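Can a robot do my dishes yet? I asked someone who would know

I have a sink full of dishes and a low opinion of the future. So when Minttu Kemppainen said she'd give me an hour on the phone, my first question was pretty much where my robot butler had got to.

She laughed for quite a while. Kemppainen has spent years testing home machines for Fakuseo, and people ask her this at every party (she has started saying she works in plumbing).

"Floors, yes. Floors are fine," she told me. "Lawns are mostly fine. Anything where you have to pick up a thing you haven't met before, no."

I brought up the Villey, the laundry folder that went on sale for $2499. My sister nearly bought one! Kemppainen was polite about it. "It folds a T-shirt nicely if you clip the T-shirt in for it. By then you've done the annoying half."

And shops? She was a bit sunnier there. A warehouse she visited in May had an arm packing boxes all night, but they were all the same box. "Give it 80 different items and somebody has to stand next to it."
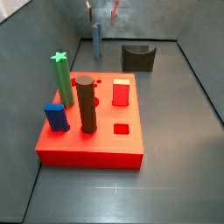
What I really wanted to know was why dishes are so hard, when a computer can beat anyone at chess. Kemppainen says it comes down to hands, and to lining things up. A plate has to go in its slot at the right angle, and a fork is another problem entirely. She told me to think of a toddler's shape sorter, like the red board with the square hole waiting for its block while the green star stands up behind. "You'd do that while talking to me," she said. "For a machine, being a tiny bit off is a bad day."

So how long, then? She wouldn't give me a year, though I asked three times.

"Buy a dishwasher," she said. "Load it yourself."

I told her I have one. It's full.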